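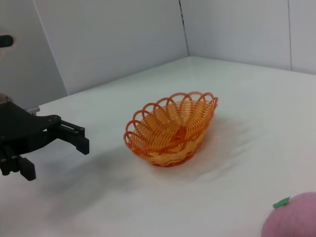 In praise of the ugly plastic basket

By Iman Alaoui

19 comments · 112 shares

I have a soft spot for orange plastic baskets, the shallow oval sort with loops all round the rim like petals. My sister says they belong in a 1970s caravan. Fine, I'd have loved that caravan!

Every tidying article I read wants me to buy lidded boxes in oatmeal and put labels on them. I tried it. I spent a whole Sunday decanting the children's things into boxes, and by teatime every lid was under the sofa and the soft toy fruit was back on the table (it always comes back to the table, the pink ones especially).

An open basket asks so little of a person. You walk past, you drop something in, you carry on. A four-year-old can do it, and so can my husband. And you can see what's in there, so no tipping the lot out to find one felt strawberry.

Then there's the colour. We've got white tables, white walls, pale everything, and I'm as guilty as anyone – but put one loud orange thing in the middle and the room cheers up. I'd take that over wicker, which snags my jumpers and sheds bits.

I got mine at the market in Flevham, from a stack by the washing-up bowls. I went back in October for two more and came home with four. My sister has asked for one.

Recent
Do we need 300 tea towels? – Arvo Harju
My shed, my rules – Lev Stasiv
Leave the toys out – Mirsad Stan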